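Etambridge and Lestanlow Joint Allotment Association
Minutes of the general meeting held on March 3, 2024, Lestanlow hall, lower room

Quorum was met. Apologies were received from the plotholders of the Skurnton Lane end and from the parish representative.

1. Minutes of the previous meeting
Approved with one correction. Under item 6, "north culvert" should read "north ditch". There is no culvert on the north side.

2. Matters arising
The replacement padlock for the Etambridge gate has been fitted. The old keys no longer work and should be handed in. The letter to the parish on verge parking has been sent and acknowledged, with no substantive reply to date.

3. Water supply
The main meter reading for the year was higher than the previous reading by 222 cubic metres. The increase falls mostly in August, when the trough by the middle path was overflowing. The float valve on that trough has been adjusted but does not seat fully, and the water level continues to creep above the mark when the supply is on.

It was noted that the stop tap for the lower run is shared with the Montes nursery, and that the nursery must be told in advance of any shutdown. The agreement with the nursery requires 5 days' notice in writing.

Resolved: that the float valve on the middle trough be replaced and the supply to the lower run isolated for one morning to allow the work. Expenditure of up to £400 approved. Carried.

A proposal to fit a separate meter to the lower run was discussed. The pipe is shallow at that point and would have to be re-laid to the required depth before a meter chamber could be installed. Deferred until a price is obtained.

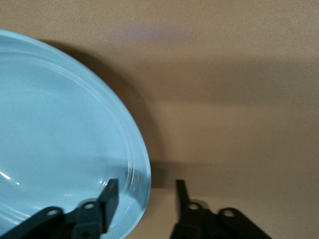 4. Hoses and sprinklers
The present rule allows hand-held hoses at any time and prohibits unattended sprinklers. Several plotholders asked whether seep hose counts as a sprinkler. The meeting took the view that it does not, provided it is connected to a butt and not directly to the standpipe. The wording of rule 11 is to be amended accordingly and circulated before the next meeting.

A request to leave hoses connected to standpipes overnight was refused. Water regulations on backflow were cited. Standpipes on the Etambridge side have double check valves; those on the Lestanlow side do not.

5. North ditch
The ditch was cleared as far as the hawthorn. Beyond that point it is silted to within a spade's depth of the bank top and the flow is poor. Plots adjoining the uncleared length had standing water for most of February. The landowner's consent is needed before spoil can be placed on the field side. The secretary is to write.

6. Vacant plots and waiting list
There are 3 vacant plots, all on the lower run. Two are full size. The third has been affected by the ditch and will not be offered until item 5 is settled. It was agreed that the full-size plots may be split at the request of the incoming tenant, the dividing path to be taken equally from both halves.

7. Rents
No change to rents was proposed. The water charge will be reviewed when the next bill is received.

8. Any other business
Bonfires: the existing dates stand. Carpet is not to be used as a weed cover and any now in place should be removed. The skip will be ordered for the Etambridge gate only, as the Lestanlow track will not take the lorry when soft.

9. Next meeting
To be held in August at the same venue, date to be posted on both gates.

The meeting closed at 4.40 pm.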